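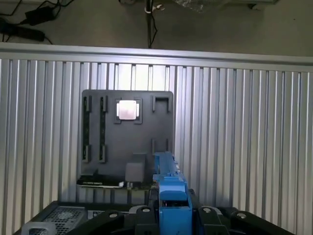
Desktop repair bench opens for full teardown work at Girkano

Girkano has opened a bench for full teardown and rebuild of tower computers at its Vuter site. Work began in May. Until then the site handled only outside faults such as dead fans, bad power cords and failed front ports, and any machine that needed its processor or memory changed was sent out to Baert.

The bench takes workstation towers that arrive in lots from offices and schools. The first lot was 141 machines. A second lot of 256 is booked and will be split into two deliveries to keep the aisle clear.

Each tower is laid on its side with the cover off. The technician unplugs the drives, takes out any expansion cards, then opens the socket lever and lifts the processor. Memory comes out last. Parts go into trays marked with the number of the case they came from, and the board is checked for bent contacts before anything goes back in.

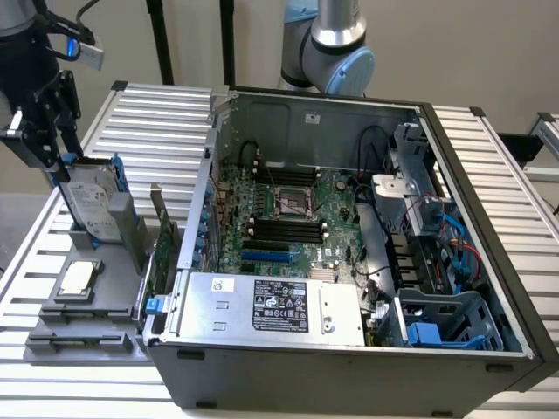

Tower with side panel removed and CPU socket empty. Four memory slots sit on either side of the socket.

Stavros Deligiannis, who runs the bench, said most of the time goes into the socket check. "If a contact is bent and you close the lever on it, you have lost the board," he said. "We look at it under a lamp, we turn the case, and we look again. Only then does a processor go in."

Boards with bent contacts are set aside. Of the first lot, 14 were set aside and five of those went back into use after repair. The rest will be kept for connectors and heatsinks.

Memory is fitted in matched sets and tested overnight. The test starts at 6 p.m. and the log is read the next morning. A machine that shows a single memory error is opened again and the modules are moved to other slots, to tell a bad module from a bad slot. Results are entered in Nona, the parts record already used by the Girkano stockroom, so that a tray can be traced to its case after the two have been separated.

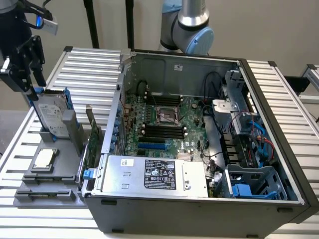
Drives are handled on a separate sheet. Any drive that arrives with a lot is erased or destroyed according to the owner's written order, and no drive is put back into a machine until that order is on record. Owners who want their own drives returned must say so before delivery. Drive carriers should be sent with the machine - replacements are hard to match and are charged at cost.

Power supplies are load tested but not opened. A unit that fails is replaced whole.

Baert will continue to take laptops and all-in-one machines, which the Vuter bench is not set up to handle. Collection runs between the two sites stay on the present schedule.

Lots for the bench can be booked through the Girkano front desk. The desk needs the model, the number of machines and a note of any missing parts. Single machines are accepted at the counter until 4 p.m. and are worked on between lots.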